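Support > Tableware > Trays and Placemats > Ticket: Tray rocks on placemat

Status: Resolved
Product: Wenum serving tray, floral, 45 cm
Opened by: Ghazala Rajput
Handled by: Krešimir Kneževič, Trenisley customer support

Ghazala, 9:10 am
I bought 8 of your Wenum trays in December and every one of them rocks. Put one down on a placemat, touch a corner, and the opposite corner comes up to say hello. Soup is out of the question. Your website calls the tray "steady as a table," and I would like to know which table you had in mind.

Krešimir, 9:37 am
Sorry about the soup. Could you try one tray on a bare, hard surface (a kitchen counter is fine) and press each corner in turn? Please also tell me which placemats you're using.

Ghazala, 10:20 am
Did the counter. Six of them sit flat. Two still rock, one only slightly, the other like a porch chair. The placemats are Vlachou, the thick quilted kind. They were a wedding present and they are staying.

Krešimir, 10:48 am
That splits it into two problems. The two that rock on the counter are warped and we'll replace them, no return needed. The rest are fine, but the tray has a narrow foot that runs just inside the rim, and on quilting it ends up half on a ridge and half off. Things you could try:

1. Turn the tray a quarter turn on the mat. This works on some quilting patterns and does nothing at all on others.
2. Put a thin, flat mat on top of the thick one.
3. Take the tray off the mat.

Ghazala, 1:15 pm
Tried 1. Did nothing at all. Tried 2 with a Tollness cork sheet cut down to size, and it held, but my table now has more layers than my bed. I assume 3 is a joke?

Krešimir, 1:42 pm
It was a real suggestion, though I see how it reads. The tray doesn't have to be part of the place setting. Mat at the front for the utensils, tray straight on the tabletop behind it.

Ghazala, 6:05 pm
Fine. It works. I've done all the settings that way and nothing rocks, not even when my brother leans on the table, and he is a committed leaner. Please still send the two replacements. I'd also suggest the website mention the foot, ideally somewhere near the word "steady."

Krešimir, closing note
Replacements are on order and the wording has gone to the web team, who have promised to think about it. For anyone else who lands on this ticket, option 3 is the one to try first, and it costs nothing. The floral tray goes toward the back center of the table, with the food on it – a patty on the left, something round and orange at the back edge – and the placemat is left to its own business. Thick quilted mats are then no trouble, whoever gave them to you.
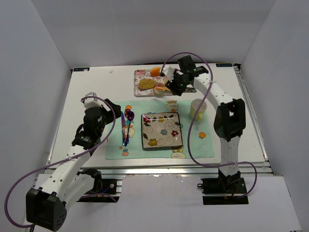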